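Handheld gripper pair: left jaw not closing fully, plus cable routing

Katby Forum > Hardware > End effectors and handhelds

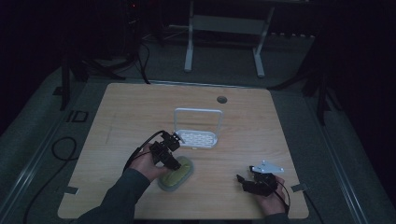

Original post
hsueh_ly
Posted 3rd March

Station 5 on our side, sponge-into-soap-dish task. Two handhelds, black brackets, the small motor housing type. The left unit stops short of full close. Commanded zero, encoder settles at 68 counts open and stays there. The right unit goes to 9 and I can live with that.

Done so far:
Swapped left and right cables at the controller. The fault stays with the left unit.
Re-ran the homing routine, cold and after an hour of use. Same value.
Checked the finger screws. All tight.
Firmware is the December build on both.

The left cable loops back over the wrist and drops off the left side of the table. The right one runs down past the wrist toward the operator. Table is clamped left and right near the front. Is 68 worth opening the housing for, or do I write an offset and carry on?

Reply
tiedemann_h

Don't write an offset yet. A homing routine that stops on current will take any obstruction as the hard stop. Pull the fingers, home it bare, and post the number. If it goes to single digits without fingers, the fault is in the fingers or the slide and the motor is fine.

Also check for sponge debris in the slide. The abrasive face sheds grit.

Reply
pavliuk_m

Disagree on the order. I would look at the cable first. With the loop over the wrist, the connector takes a side load every time the operator reaches forward. We had one here where the encoder line went intermittent and the count drifted. Swapping at the controller end tells you nothing about the connector at the gripper end if the cable is fixed to the unit.

hsueh_ly, did you swap the whole cable or only the plugs at the box?

Reply
hsueh_ly

Plugs at the box only. The cable is potted into the housing on this version.

Reply
tiedemann_h

An intermittent encoder line gives you a different number each time. This one repeats. That is mechanical.

Reply
pavliuk_m

It repeats over two homing runs. I would want more than two.

Reply
oltmanns

Both tests take ten minutes, so do both. Fingers off, home it, log the value. Then hold the cable in the worst position you can find and home it again. Leave the controller powered for both runs or you lose the comparison.

On our Hamann controllers the homing current limit is parameter 663. Compare left and right before you take anything apart. A low limit on one side gives this exact symptom. I don't know if yours uses the same table.

Reply
hsueh_ly

Parameter 663 exists here and is identical on both sides.

Fingers off: 9. Fingers on again: 68. Moving the cable makes no difference in either case.

Took the slide apart. There was a compacted green crumb behind the fixed finger, at the root, where it can't be seen with the finger mounted. Brushed it out, wiped the rail dry, reassembled with the same screws. Homes to 9 now.

Reply
tiedemann_h

Add it to the weekly check. Dry brush only, no oil on that rail. Oil holds the grit.

Reply
pavliuk_m

Fine, it was the slide. I would still reroute the left cable. Strap it to the forearm with enough slack for full wrist flexion and take the load off the housing. Potting cracks eventually.

Reply
charpentier_j

Which strap are you using? The Trendard ones we have slip on a knit sleeve.

Reply
pavliuk_m

Plain hook-and-loop, wide, over a strip of silicone tape. Two per arm, one below the elbow and one just behind the cuff.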